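Dramwood Home Notes
Mugs, lids and the cupboard by the stove
by Zawadi Ogola

I moved house in August and for the first few weeks I put the dishes wherever there was a gap, which meant I walked across the kitchen for a cup every single morning. So this time I'm writing about where things live, plus a few bits on stains that readers have been asking for.

Start with the kettle. Whatever you drink out of should be within arm's reach of it, and everything else can move to make room. I kept four mugs out and put the rest on the high shelf (the ones from my aunt too, sorry!), and the washing up got smaller overnight – you can't leave nine mugs in the sink if you only have four.

Tea stains come off with baking soda and a damp cloth. A teaspoon in the bottom of the mug, a few drops of water, rub it round and leave it while you do something else. Caroline Mohamedi wrote in to say she uses coarse salt and half a squeezed lemon, and I tried it on my worst one and it did very nicely, though it stings if you've got a paper cut. Don't do either on a gold rim.

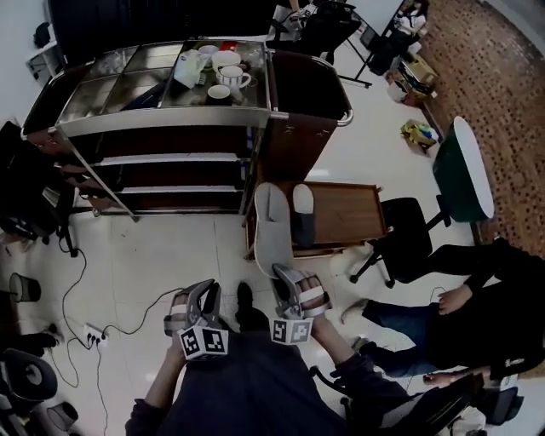

Dramwood Home Notes, Issue 39, page 4

If you're short of cupboards, a trolley is a wonderful thing. Keep the cups and bowls you use every day on top and the heavy pans down low, or it gets tippy when you push it over the doorstep. Stainless steel shows every fingerprint, so I wipe mine with a cloth wrung out in warm water and a drop of dish soap, then go over it with a dry one, always along the grain. Skip the scouring pads! For glass I use one part white vinegar to four parts water and an old cotton T-shirt.

Lids next. I had a drawer full of them and half fitted nothing. Tip the whole lot on the table, match each one to its box, and whatever is left over goes. Nafula Rotich stands hers upright in a dish rack inside the cupboard and I've copied her – it cost me 700 shillings and I can get at any lid with one hand.

Plastic bags: flatten, fold in thirds the long way, roll up and tuck the end in. They fit in an empty tissue box and you pull one out when you need it.

From the mailbag: Mwende Lyimo asks how to get an onion smell out of a wooden board. Rub it with salt, rinse in cold water and dry it standing on edge. Do it again the next day if it still smells.

Next issue: freezer labels that stay stuck.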